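December 22, 2020

Okay, thread. I have lived in Gestport for one year and I have now been through the full local grocery calendar, so I feel qualified to complain about it.

Background for people who don't live here: we have one supermarket, one gas station that sells onions, and Nowicki, a bakery that opens when it feels like it.

Then in spring we got Adeck. Adeck is a delivery app. You pick your groceries, a stranger reads your list, and the stranger decides what kind of person you really are.

My first Adeck order was flour, yeast, eggs and butter, like everybody else in the country. I received eggs. The app told me my order was "complete with adjustments."

I have started using "complete with adjustments" at work. It goes over well. My whole year has been complete with adjustments.

The substitution system is where it gets interesting. You can tick "no substitutions," "similar item," or "shopper's choice." I ticked "similar item." I'm an adult, I thought, and I can live with a different brand of oats.

Asked for: cilantro. Got: a birthday candle shaped like a 7. I've thought about this a lot and the closest I can get is that both are green.

Asked for: sour cream. Got: two sour apples. This one I respect.

Asked for: one lemon. Got: 39 lemons. There was a field for quantity and a field for notes, and I'm willing to accept that some of the blame is mine. I'm not willing to say how much.

If you've never owned 39 lemons, the first week is great. You feel like a person with a villa. You put lemon in your water, on your fish, in a bowl on the windowsill for guests you are not allowed to have.

The second week you start leaving them outside neighbors' doors in the Birnent, the building I live in, which has thin walls and excellent gossip. By the weekend I was known as the lemon person. By the next one they were coming back.

Someone on my floor returned mine as marmalade. It was incredible. I'd have paid for it. I wrote a thank-you note and slid it under the wrong door and I've decided to let that be.

Fruit in general has been the one bright spot, to be fair to the app. It's the dry goods where things fall apart.
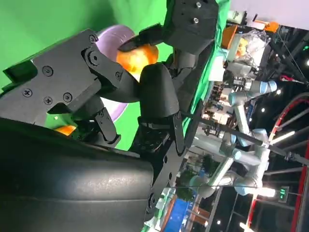
Orange fruit, under firm management.

Anyway. The holidays.

Adeck sent out an email in the fall saying that delivery slots for the last two weeks of December would open at 6 a.m. and that we should "plan ahead for a relaxed experience." I set two alarms. I have never been less relaxed.

At 6:00 I was number 62 in the queue. At 6:04 I was number 96. I would love for someone to explain the mechanics of this to me, slowly, with a drawing.

My best theory is that people were being let in ahead of me for good behavior. I once gave a shopper four stars over a cucumber and I think it follows you.

I got a slot in the end. It was for 9:40 at night, and it was the kind where they give you a window so wide you could raise a child in it.

So I had weeks to work on the list, and I will admit the list got away from me. I'm cooking for one. The list had two kinds of stuffing on it. The list had parchment.

At one point my cart came to $200 and I sat there looking at it like it was somebody else's kid acting up in a store. I removed the parchment. I put the parchment back and removed the second stuffing.

My mother, consulted by phone, wanted to know why I was buying nutmeg when she had given me nutmeg. She had. I was in college at the time. I still have it, and it smells like a drawer.

She also asked if I was going to "do a real table." I said yes, in the tone of someone who has been eating over the sink since March. 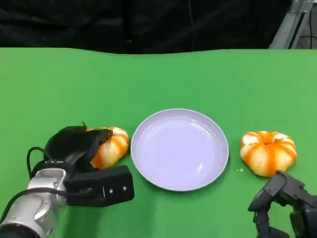
PART TWO: A REAL TABLE

Doing a real table for one person is a strange little project. Every article on it was clearly written in a panic around Thanksgiving. They all say "treat yourself like a guest."

I've been a guest in my own home for nine months. The host is fine. She talks too much and she won't stop checking the locks.

One article said to iron a napkin. I own an iron — I know I own an iron, I remember carrying it up the stairs when I moved in — and it has not been seen since. If anyone in the Birnent has been returned an iron, that may be mine.

Another said to light a candle and "let the mood build." The only candle I have is shaped like a 7. I'm going to light it. I'm going to tell people on the video call that it's traditional.

The order came last night. The driver texted "here" and by the time I had my shoes on he was a pair of taillights. I understand him completely.

Full accounting follows, for the record.

Potatoes: correct. I got a little emotional.

Stuffing: correct, one kind.

Cranberry sauce: adjusted to cranberry juice. I'm told you can simmer it down if you have patience and a pot you don't love. I have the pot.

Small turkey breast: adjusted to a ham. It's a serious ham. It's a ham for a family with cousins. I had to take a shelf out of the fridge to get it in, and the shelf is now living on the couch.

Parchment: present. Of course it is.

Pie: out of stock, refunded, with a message that said "Sorry!! they were all gone :(" and I believe that shopper was truly sorry, and they have their five stars.

Which brings me to Nowicki, where I walked this morning in what the weather report called "mixed precipitation." The sign said open. The door said otherwise. I stood there in a mask and fogged-up glasses like something in an aquarium until the lights came on.

They had one pie left. I asked what kind and was told "the last kind." I bought it. I've since cut a small hole in the top with a knife and I'm still not sure. Could be pear. There's a seriousness to it.

I carried it home under my coat the way you'd carry a cat out of a fire.

Some replies coming in already, so quickly: no, I'm not going to "just go to the store." The store is one aisle wide and everyone in it is having an argument with their phone.

Yes, I tried ticking "no substitutions." They brought me a bag with a receipt in it.

No, I won't say which marmalade neighbor. I have one jar left and I'm not starting a run on it.

Several of you have asked for a plan for the ham. Ham tomorrow, ham the day after, then ham in things. I expect to be done in January. If you live on the second floor of the Birnent, please look outside your door before you step out.

Also the gas station has onions again, if anyone needs onions.

Update: I was wrong about the pie, it's apple. There's just a lot of something else in there with it.

Update to the update: my neighbor across the hall thinks it's quince. She had two slices to be sure, on her side of the hall, with me shouting questions from mine.

Going to go look for the iron.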